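Flonevel Shelf Label Text, release 2

Summary

Flonevel is a table of transcribed shelf-edge labels and bin tags from small parts storerooms. Each row holds the text of one label, split into fields, with a language tag and a quality grade. The release is meant for work on text normalization, unit parsing and matching of part names across spelling variants. It holds text only.

Maintainer: Saskia Lockyer
Transcription rules: Tamsin Mudgway
Last updated: May 31, 2021

Contents

labels.tsv - one row per label, 556 rows
units.tsv - unit spellings and their normalized forms, 95 rows
pairs.tsv - pairs of labels judged to name the same part, 266 rows
rules.txt - the transcription rules in full

All files are UTF-8 with Unix line endings. Fields are separated by a single tab. There is no quoting, and a tab inside a label was replaced by one space.

Fields in labels.tsv

id - integer, stable between releases
site - Vimex or Dotorora
raw - the label as written, line breaks shown as a vertical bar
name - part name, lower case
size - numeric size with unit, empty if none was given
lang - two-letter code
grade - A, B or C

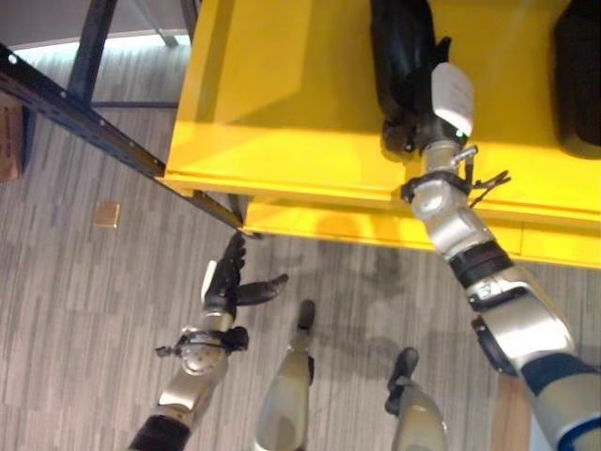
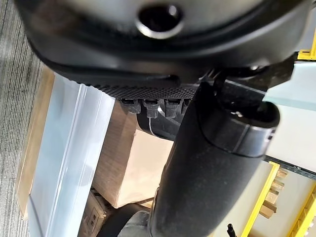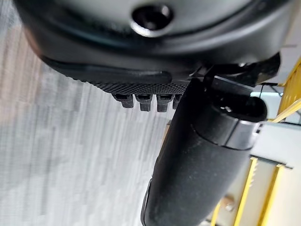 Figure 1. A yellow cart beside a shelf rail (first picture); black housing with a round opening and a textured strip (second and third).

Transcription

Labels were typed by one person and checked by a second. Where the two readings differed, the label was read again and the agreed text was kept. Grade A means both readings matched on the first pass. Grade B means they matched after a second look. Grade C means at least one character is still in doubt, and that character is written as a question mark.

Case, spacing and abbreviations are kept in the raw field. The name field expands abbreviations only when the full word appears somewhere else at the same site. "Wshr" is expanded to "washer" under this rule, while "spr." is left alone - it stands for both "spring" and "spare" at Dotorora.

Sizes in inches are not converted. Fractions are written with a slash and a space after the whole number, as in 1 1/4.

Known issues

Vietnamese labels typed before the switch to composed characters may compare as unequal to later ones. The supplier name Khổng appears in both forms. Normalize to NFC before matching.

Row 425 has an empty name field. The raw text is a price and nothing else. It was kept so that the ids would not shift.

The pairs file was built by hand from grade A and B rows. It has no negative pairs, and sampling them at random gives a task that is too easy. Draw negatives from rows with the same size field.

Changes since release 1

Added the grade field.
Moved unit spellings out of labels.tsv into their own file.
Fixed thread pitches that had been read as lengths.
Removed duplicate labels within a site.

The next release is planned for July and will add supplier codes where a label shows one. Corrections should give the row id, the current text and the proposed text.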